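Progress report on the Urnska oral history and cookbook project
To: the Fedema small grants desk
From: Ramiro Arroyo
22 September 2020

Hi all,

First of all, thank you for being so patient with me over the summer. I know the report was meant to be shorter and earlier, but there's a lot to tell you and most of it is good, so get a coffee and I'll try to keep things in order (no promises).

When you gave us the grant, the plan was to sit down with older cooks in the Urnska neighborhood, record them talking about the food they grew up with, and turn the whole lot into a book that their grandkids could cook from. We were going to do the talking in people's kitchens. Well, you know how this year has gone. Kitchens were out from March onward, so I moved nearly everything to the phone, and I have to say I was dreading it. I thought folks would give me the recipe, say goodbye and hang up. It went the other way! People talk on the phone like they've got all day, and a couple of them did have all day. One call that I'd put down for half an hour ran so long that I ate my lunch during it, on mute, while hearing how to stretch one chicken across a whole week.

So, the recordings. We now have over 70 recipes on tape, which is more than the book can hold. A lot of them are the same dish told by different people, and those are my favorites. The bean soup alone has caused real trouble. Half the callers say you never put the ham bone in before the beans are soft, and the other half say only a fool would wait. I've kept both versions and I'd like to print them on facing pages. If Fedema has feelings about that, please tell me now, before the page plan is fixed.

The typing up is slower than I'd hoped. I'm doing it myself in the evenings, and a lot of the older cooks slide between English and Spanish (sometimes inside one word), so I have to stop and play things back. The last 10 tapes still need typing. I've also started calling people back to check amounts. "A cup" has been a headache — for one lady it was a coffee cup with no handle, for another it was a tin that she scooped flour with, and neither of them had ever measured it. We've been filling whatever they used with rice, weighing the rice, and working back from there. It takes forever but the cornbread stopped coming out like a brick, so I'm calling it time well spent.

Testing is the part where I could use more hands. My own kitchen is small and my oven runs hot on the left side. My sister has been baking too, and she's a better judge than I am, especially on anything with yeast. Between us we've cooked our way through the soups, the breads and most of the pickles. The sweets are next. I've left the big holiday dishes for last so we can do them in December, when people will be making them anyway and I can get a second opinion by leaving a plate on somebody's porch.

Money, since I know you'll want that part. Travel has come in way under what we asked for, for the obvious reason that I haven't gone anywhere. Phone costs and groceries have come in over. I'd like to move what's left in the travel line across to groceries and printing, if that's allowed. The receipts are in the folder I mailed with the signed form. Sorry about the one with tomato on it, you can still read the total.

Wultetti Press is still on board to print. They sent me 2 paper samples, a shiny one and a rougher one, and I left both next to the stove for a week to see how they'd do. The shiny one wiped clean and the rough one soaked up oil like a sponge. I'd still rather hold the rough one in my hand, to be fair, but a cookbook has to live in a kitchen, so shiny it is. The binding is going to lie flat, which costs a little more and which every single cook I asked wanted.

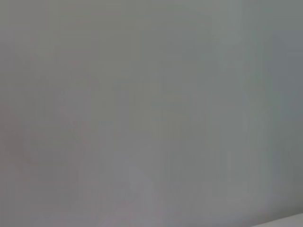

The cover has been the longest conversation of the whole project. Urquijo, the design shop, started us off with a bright red that looked like a ketchup bottle, and then a yellow that my sister said made her feel unwell. What I keep coming back to is a soft, muted gray with just a little green in it, like the one in the picture, with the title in cream on top. I know gray sounds gloomy for a book full of food! But with cream letters I think it would feel calm and a bit old-fashioned, like something that had been on the shelf since before you were born. Urquijo are trying it out with a few different typefaces, and I'll send you their drafts when I get them.

The inside is further along. There'll be 6 chapters, following the day from breakfast through to what one caller named "the plate you eat standing up at midnight." Each chapter opens with a page or so of somebody talking, in their own words, with only the ums taken out. I read one of these back to the man who'd told it to me and he went quiet for a while and then corrected the name of his street, so that's been fixed.

A couple of things I need from you. Please let me know about moving the travel money, as I can't pay the printer's deposit until that's settled. I'd also like to know how you want the Fedema name shown, on the back cover or inside with the thank-yous. And if anyone in your office bakes and has a free weekend, I've got a stack of cookie recipes that need a stranger to try them — somebody who wasn't on the call and has only the page to go on. That's how we find the missing steps. My sister followed one to the letter and it never told her to turn the oven on.

I'll write again once the typing is finished and the holiday dishes have been cooked. Call me any time before supper.

Warmly,
Ramiro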